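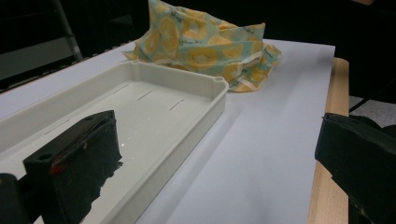

Can you wash a beeswax wrap in hot water? Stick to cool water and a little mild soap, because heat softens the wax and you end up with a sad, patchy piece of cotton.

I asked that within two minutes of walking into the open day at Dumitrescu, and I suspect I was not the first. They make food wraps in a converted dairy on the edge of Fokport, and on 4 June 2021 they let the public in for the afternoon. I had been using the same two wraps at home since March and had plenty of complaints saved up!

Virgil Pană showed our group around. He started in the cutting room, where the cotton comes in on rolls and smells like a fabric store, and then took us through to the waxing room, which smells like honey and pine and made me hungry right away. The mix is beeswax, tree resin and a bit of jojoba oil. He wouldn't give the proportions (I tried twice). The resin is what makes the wrap cling, and too much of it leaves your fingers tacky for the rest of the day — he held up his hands as proof.

After that came the part I'd driven over for, the tables where you could handle the finished wraps. There was a pale minty one printed with big yellow citrus slices, all bunched up on the paper next to a shallow white tray, and I kept going back to it. Crumpled like that, it catches the light along every fold. I like the plain ones less, I decided, although my sister wants plain and will be getting plain.

Vija Kazlauskienė ran the folding session. I have been doing bread wrong this whole time. I was rolling the loaf up like a burrito, and she has you bring the long sides together, fold them down twice, and then tuck the ends under so the weight of the loaf holds them. For a bowl you just press the wrap over the rim and hold your warm hands there until it grips. Cheese is fine, cut melon is fine, raw meat is a firm no. She also said a tired wrap can go in a low oven on baking parchment for a couple of minutes to even out the wax, so my two are getting that treatment this weekend.

The shop was tiny and packed. They had wraps in three sizes and a block of refresher wax called Winudum that you grate over the worn spots. I bought the block and a large citrus wrap, and the plain one for my sister.

Parking was in the field behind the building, a bit bumpy, and the coffee stand had run out of milk by the time I got there. Tours left from the side door, so if you go to the next one, ignore the big sign at the front.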